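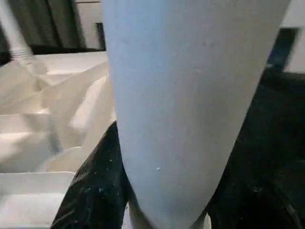 Wumdale fingers closed on the cone, wrist camera view. Note the specks on the left finger.

Wumdale finger kit, review after 8 weeks on the sorting cell

Quick version first, I have a shift to get back to. Good fingers. Bad screws. Manual written by someone who has never owned a hex key. They show every bit of dust. I'd buy them again but I'd do the install differently, and most of what follows is the install.

What it's on: one mid-size arm on a bench at Prasamano, with a parallel gripper on the end and a small camera on a Dutard bracket at the wrist. We do mixed sorting. Cones, bottles, cloth, whatever lands on the bench that week. The cell is mine to look after, along with two others I won't go into. Sarita Bansal had it before me and her notes are taped inside the cabinet door, and half of what I know is from those notes.

Old fingers were the stock ones. Bare, square, fine for boxes. Useless on anything tapered. Grab a cone near the narrow end with flat hard fingers and it wants to squirt up and out, and we'd turned the force up and up to stop it, and then you get marks on the part. So that was why the Wumdale kit.

What's in the box

Two fingers, black, fine texture on the outside. Two adapter plates. A bag of screws. A spare pad for each side. A card with a web address on it that goes to the manual. No hex key. No thread locker. No shims, more on that further down.

The fingers feel well made. No flash on the edges, and the pair matched when I laid them back to back on the granite. I've had pricier ones that didnt.

Fitting them

Manual says 25 minutes. Took me most of an afternoon, and I've done this before. Where the time went:

Getting the old ones off. My fault partly, somebody (me, in May) had used too much thread locker. Heat gun, patience, one rounded head. If you're swapping off stock fingers do this step the day before so you arent angry for the rest.

Adapter plates. They're handed, left and right, and the marking is a tiny L and R on the face that ends up against the gripper body. So once it's on you can't check. I put a dab of paint on the outside edge of each. Do that before anything else.

Screws. Soft. Really soft. Two of them started to cam out well under the torque in the manual. I binned the lot and used decent ones from the drawer, same thread, same length. If you take one thing from this review, don't use the screws in the bag.

Squaring up. Fingers closed with a sliver of light showing at the tips. Not much, but on a taper you notice it, the part turns a little as you grip. I shimmed the right plate with brass until the gap closed up evenly. Would've been nice to have shims in the kit. Flor Cárdenas on the other bench reckons her set went on dead straight with nothing, so maybe I got unlucky, or maybe my gripper body is tired. It's an old gripper body.

Teaching it again

Don't skip this. New fingers are longer than stock and everything you've taught is wrong. Tool center point first. Then the closed width. Then force. Then any pick you care about, slowly, with your hand on the stop.

I tried to be clever and just add the length difference to the tool offset. Fine straight down. Way off as soon as the wrist tilts. Went back and taught the point properly with the pin, four orientations and then a couple extra, and it was good. An hour I could have saved by doing it right.

The closed width thing caught me too. The controller uses it to decide whether there's a part in the fingers. Pads compress, so "closed on nothing" reads a bit different depending on force. I set force first, then closed it empty a bunch of times and took the widest reading plus a little margin. Before I did that the cell would cheerfully carry nothing across the bench and report a good pick. If yours does that after a finger swap, look there before you start swapping sensors.

Force went way down compared to stock. I started at the bottom and stepped up till the cone stopped turning in the grip, then one step more, then left it alone. Wrote the number on the cabinet door under Sarita's. She'd have wanted it in the same pen color.

Camera

Worth its own section. The wrist camera looks along the fingers, and the Wumdale ones are a lot wider than stock, the right hand one especially takes up a big chunk of the view from where our bracket sits. Black too, so the auto exposure sees all that dark and pushes everything else brighter. Pale cone next to white cloth, that's a bad combination when the exposure is already too high. Edges go.

Fixes, in the order I tried them:

Moved the bracket one slot out. Dutard bracket has slots so that was quick. Helped a bit. Cable got tight on wrist roll so I moved it back.

Locked exposure. Much better. Should have been locked from day one if I'm being straight about it. Set it with a white part in the fingers and then don't touch.

Masked the fingers out of the vision job. Did it for open and for closed. Tedious but you do it once.

Dark curtain behind the bench stays closed while it runs. Gives pale stuff something to stand out against, as long as the camera is pointed that way. Doesn't do a thing for cone against cloth. For that I ended up lowering the side light so the folds throw some shadow. Cloth has creases and the cone doesnt, so the vision job has something to go on.

Then recalibrate camera to hand. Every time you touch the bracket. Yes every time, I tested my luck and lost.

Dust

My main gripe. The texture that makes these grip also holds lint, and on black you see every speck of it. White cloth sheds. Look at the left finger in the picture, up at the edge where it meets the cone. The specks on the outside faces are only ugly. On the pads it matters, grip goes off and the part starts creeping.

Manual says wipe "periodically". Thanks. What I do:

Tape first, the low tack kind, dab don't drag. Then a lint free wipe, just damp. Let it dry. I stay off alcohol, tried it on one of the spare pads and the surface went shiny in a patch and never came back. Could be that pad, but I'm not risking the others.

Start of each shift, and again after any cloth run. Flor does hers with a soft brush, which I think just moves the lint into the corners, we disagree on this.

While you're down there wipe the camera window. Different wipe.

Wear

Pads got changed at 1688 cycles. Not a planned number, that's just what the counter said when I noticed the left one had a polished band across it, right where the cone sits. It was still holding. The right had nothing like as much. That tells me my squaring up wasn't as good as I thought, so I pulled the shim, cleaned both faces and put a thinner one in. Second set of pads is wearing even so far.

Pad change itself is easy. Slide out, slide in, little click. Best bit of the whole design. No screws, no re-teach, though I do run the empty close check again in case the width reading moved. It did, slightly.

A pack of replacement pads is 19 bucks. Okay for what they are. Shipping was slow and the first pack came with two lefts, seller sorted it without fuss. Order before you need them.

One of the fingers has a small chip at the back corner now from when I drove it into the bench edge. Own fault, old approach point I'd missed in a program I never run. Finger's fine. Search your programs for every point that gets near the table, including the ones from whoever had the cell before you.

What it's like on real parts

Cones: what I bought it for. Grip on the taper is much calmer. Still fussy about height, too close to the narrow end and there isn't much to hold, too high and the fingers don't wrap the way you want. Pick a height and put it in the recipe.

Bottles: fine. Go for the smooth part and stay off the threads, ridges on the neck chew at pads.

Cloth: so-so. It picks it up okay, pinch a fold and go. Letting go is the trouble, that texture hangs on to threads. I open wide, pause, then back away slow. Costs a second or so. If you only do cloth I would get something smoother.

Thin flat things: no. Tips are too thick. Kept the stock fingers in a drawer for those, labeled, with their own tool file. Do NOT mix the tool files up.

For and against

For: grip on tapers, low force, pads that click in, matched pair.

Against: the screws, no shims, hidden L and R marks, lint, blocks a lot of a wrist camera, manual.

Four out of five. Would be higher with decent screws, that's such a cheap thing to get right.

Edit, 7th July: few people asked for the settings. I'm not posting my force number, it's for my gripper body and my air line and it'll be wrong on yours. Start low and step up. Also someone asked if the spare pads in the box are the same as the ones in the replacement pack. Same shape, the pack ones feel a touch harder to me. No difference in the grip that I can tell so far, will add a line when this set is done.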